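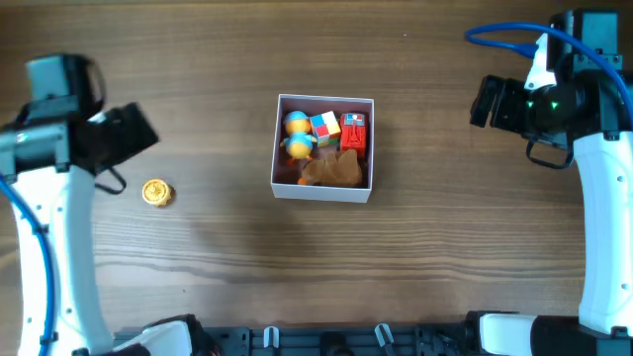
Skammont Open Toy Box, White Cardboard
Item no. 2419
Sold in packs of 4 or 25
From the Dorngate range by Grikia

In stock and ready to ship

Every house with children in it has a drift of little things that belong to no set and have no shelf of their own. Ducks from the bathtub, a puzzle cube, a block that came in a party bag, the small soft animal that has to be found before anyone will go to bed. We've been selling storage for a good many years now, and customers have told us over and over that the big bins are fine for big toys but swallow the little ones whole. The Skammont is our answer for those, and we are very fond of it.

It's a small, open box in white cardboard, roughly square, with thin walls and a brown inside. You set it on a table or a shelf, you put the small things in, and you can see every one of them from where you're standing. There is no lid to lose and no latch for small fingers to fight with. Children who can't read a label yet can still look down into it and find what they're after, and (just as useful at the end of the day) they can see whether there's room for one more.

What fits in it

A handful of small toys is the right load. A puzzle cube goes in nicely, and so does a block toy standing up in a corner, with a couple of little figures beside it. If you have a small plush toy, give it the bottom half of the box and let it squash down a bit, as they're so good at doing, and the harder toys will mostly stay where you put them. Coins and tokens can go in too, though we'd tuck them into a little pouch first, as they do love to slide under everything else.

It isn't meant for train track, picture books or anything heavy. Please look at the Dorngate deep box for those. We'd rather you bought the one that suits you than sent this one back to us.

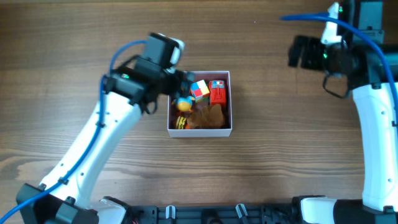

Five toys in the open box: the cube and the red block at the top, brown plush at lower right.

Packing it so things stay put

Agathe Joly, who looks after our toy storage and has packed more of these than she cares to think about, starts with the soft toy. She lays it down first, along one side, and then stands the block in a far corner where the two walls hold it up. The cube goes next to that, on a tilt if it won't sit flat. Round things go last, into whatever gap is left. She says the order hardly matters if the box is going to live on a shelf, but it makes a real difference if you mean to carry it from the kitchen table to the bedroom and back every evening.

If you're putting a box together as a present, the same order works very well. The white walls look clean with bright colors against them, and you can wrap the whole thing in clear film and tie it at the top with a ribbon. We sell a lot of the 25 packs in June for exactly this, to teachers and to parents planning summer birthdays, so if that's you, do order a little early.

Details

Name: Skammont Open Toy Box
Item no.: 2419
Material: cardboard
Color: white outside, brown inside
Shape: roughly square, open top
Lid: none
Pack sizes: 4 or 25
Assembly: arrives flat, folds up by hand, no glue or tape needed
Use: indoors, dry places only

Folding it up

Lay the sheet on a table with the brown side facing you. Crease all the fold lines before you put anything together, and run your thumbnail along each one, firmly. Bring up two facing walls, fold the corner tabs in, then bring up the other two walls and press the tabs into their slots. The first one will take you a few minutes. By the fourth you'll be doing it while talking to someone.

Older children enjoy this part very much and are often neater at it than we are. Let them draw on the outside before it's folded, while it's still flat, because pens skid a bit once the walls are up.

Care

Wipe off dust with a dry cloth. Cardboard and water don't get along, so let bath toys dry all the way through before they go in, ducks especially, as they hold on to a surprising amount of water. If a wall gets soft or a corner gives way, the box can be flattened and put out with your paper recycling, as long as there are no stickers or film left on it.

Questions we get a lot

Can I stack them?
Empty ones nest loosely. Filled ones shouldn't be stacked, since there's no lid to carry the weight and the walls are thin.

Do the toys come with it?
No, the box is sold empty. Please choose toys that suit the age of your child, and keep small pieces well away from babies and toddlers.

Is there a version with dividers?
Yes, the Gautier insert is made for this box and makes 2 compartments. It drops in after folding and lifts out again when you get tired of it. It's lovely for keeping the hard toys off the soft one. The insert is sold separately.

Can I buy just one?
We're sorry, no. The smallest pack is 4, but we've rarely heard of a home where the other three didn't find something to do.

Returns

Unfolded boxes in their original pack can come back to us for a full refund. If one reaches you bent or torn, write to the Grikia service desk with your order number and we'll send a replacement.

Goes well with
Gautier insert for Skammont
Dorngate deep box
Dorngate label cards, blank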